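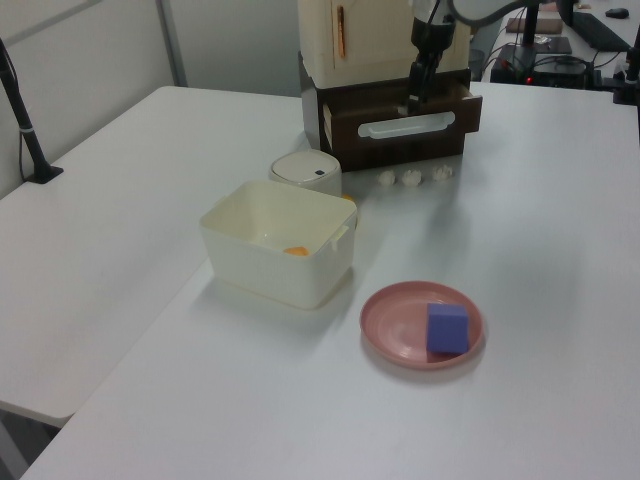
Giltinico: small chores, one arm, one table

Hi! I'm Tayla, and I look after this dataset. Can a robot tidy up after you yet? My answer after a summer with these recordings is "sort of, on a good afternoon," and I'd like you to have the data so you can argue with me.

What's in it

1,100 episodes of a single arm with a two-finger gripper doing tabletop chores: putting a cube on a plate, dropping things in a bin, opening and closing the drawer of a toy cabinet. Each episode has video, joint positions, gripper state and a one-line instruction in English. Lợi Lâm and Cúc Đỗ drove the arm for nearly all of it. Chia-hao Lui wrote the loader (be nice to him, it was his first).

How it's split

Folders are named by chore, then by operator. The held-out set is 7 chores we kept away from training completely, so please don't peek!

So, can it do chores?

Plates and cubes, yes, I'd trust it. Bins are fine too, as long as the thing going in isn't right up against the wall. Drawers are where my optimism goes to die – our baseline policy gets hold of the handle and then pulls a little sideways, and the drawer jams, and it just keeps pulling. The small flower-shaped pieces are hard as well, because there's so little to grip. A real kitchen drawer full of forks? Not this year.

Known problems

- Instructions say "box," "bin" and "tub" for the same object. Sorry. Audrey-Anne Carrier is cleaning these up.
- In August we moved the fixed camera, so calibration files come in two versions. Check the one in your episode folder.
- Failed tries are kept and marked success = 0. Up to 5 of them have the wrong mark.

Using it

Research and teaching are both fine. If you get the drawer working, please write to me, I really want to see it.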